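Laundry unloading with a mobile arm: house rules for the test floor

Tuesday notes, cleaned up a bit. Liv Dalen asked for one page people can follow without phoning me.

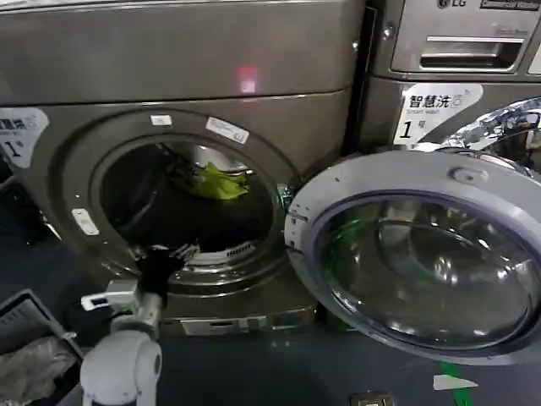

These rules cover the front loader tasks only. Dryers and folding are on the Pruren sheet, go read that one. If the two sheets disagree, the stricter one wins until Clive Penrose sorts it out.

Before you start

Read the last entry in the run log. If it ends with a stop and no cause written down, don't run. Find whoever signed it.

Machine off at the wall. Not paused, not "cycle finished" - off at the wall, and tag the plug. A drum that can start turning with a gripper inside is the worst thing we can do in this room.

Test the e-stop. Press it, check the arm holds, reset. Every session, even if the person before you did it ten minutes ago.

Walk the floor. Bags, cables, socks, anything that can get under the base or snag the elbow. Plastic bags are the worst, they slide.

Opening the door

Door goes all the way back to its stop. A half-open door drifts, and then the arm's idea of where it is and where it really is are two different things. If the hinge is loose and won't stay back, skip that machine and write it up.

Re-scan after the door has moved. Don't reuse the map from the last run.

Glass counts as an obstacle. Depth cameras see curved glass badly, so draw the keep-out box by hand and make it bigger then you think. We had a clean map at Nurkport with no door in it at all.

Approach

1. Stop the gripper outside the opening, fingers closed.
2. Check the wrist camera. You should see the drum and the load, no big glare patch.
3. Line up with the middle of the opening. Not the bottom lip - the rubber seal is down there and it tears.
4. Go in slow. Speed cap for anything inside the drum is 135 mm per second. Don't raise it for a demo. Don't raise it for visitors.
5. Open the fingers only once they're past the seal.

Picking

Top item first. Bright stuff on dark stuff is easy, the segmentation picks it up right away. Black on black is not easy. If you have a pile of dark clothes, set the picker to one grasp at a time and watch every one.

Close gently, lift a little, wait. If the force reading climbs while the arm isn't moving much, something is caught. Open and back out. Never let it pull through.

Check the seal for trapped cloth before you call the drum empty. Small things hide in the fold. By hand is fine, but arm parked and e-stop in first.

Three failed grasps in a row = stop. Look at it yourself. Retrying forever is how we lost a sleeve at Skusham.

Carrying

Keep the item over the basket side, never over the open door. Long pieces drag and they will hook on the latch. Basket goes where the arm can reach it without crossing in front of a second machine.

People

One operator, hand on the stop. Nobody else inside the tape while the arm is live. If someone steps over, you stop - don't wave at them, stop.

No reaching past the arm to "just help it". Yes I've done it. Don't.

Labels and numbers

Where machines have number stickers, write the sticker number in the log along with the side you're working from. "The left one" is useless a week later. And don't put new stickers around the door opening without telling the vision people, the detector gets confused by high contrast bits near the ring.

Logging

We have 1,415 grasps logged since September and 1,211 of them have a usable outcome field. The rest are blank or say "ok". "Ok" is not an outcome. Use one of these:

picked
dropped
snagged, released
snagged, stopped
nothing grasped

Service check on the finger pads every 1,000 grasps. Sooner if they look shiny or the edge is lifting. Swap both, never one.

Shutting down

Arm home. E-stop in. Run a hand around the seal, wipe it, leave the door ajar so the drum can air out. Tag comes off the plug last, by the same person who put it on. If that person went home, call them, dont pull it yourself.

Questions on force limits go to Liv. Questions on the Ní Bhriain gripper settings go to Clive, he has the only current copy and I'm still waiting for mine.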